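Equipment progress note: hand-held grippers and what we'd like to buy next
2024-03-20
By Zuzana Beneš

Hi all, quick one from me before the budget round closes. You asked where the gripper money stands and whether we still want the arm this year. Short answer: yes to the arm, but in May, and I'd like to move some of the line around first!

We now have 8 hand-held grippers built and in use on the bedding and laundry tasks. The printed parts come from Kubíček and they've been great (fast, friendly, and they redid one batch without charging us). The finger pads are a different story. We go through them quicker than I planned for, so I've asked Suver and Braso to quote on a bigger order. Braso is cheaper per pad, Suver ships sooner, and I'm leaning Suver.

What I'd like approved:

Pads and screws, enough for 11 grippers: $1,000
Three more grippers, parts only: already covered by the January leftover
Arm deposit to Drestance: hold until May

The reason for holding is that Drestance has two wrist mounts on offer and I don't want to pay for the wrong one. I need 2 more weeks with the fabric recordings before I pick. Cloth is fussy stuff, and the folds decide how wide the fingers have to open.

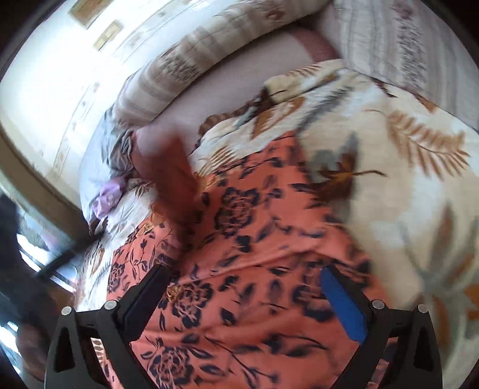
Gripper on the coral rose-print fabric, bed task. Blue pad on the right finger.

If the pad order goes through this month we won't lose any recording time. Call me if the numbers look odd, I'm happy to walk through the spreadsheet (it's a bit of a mess, sorry).

Zuzana

Related items
Gripper parts list, second revision
Pad quotes: Suver and Braso
Drestance wrist mount options

Contact: Zuzana Beneš, equipment planning | © 2024 | Back to top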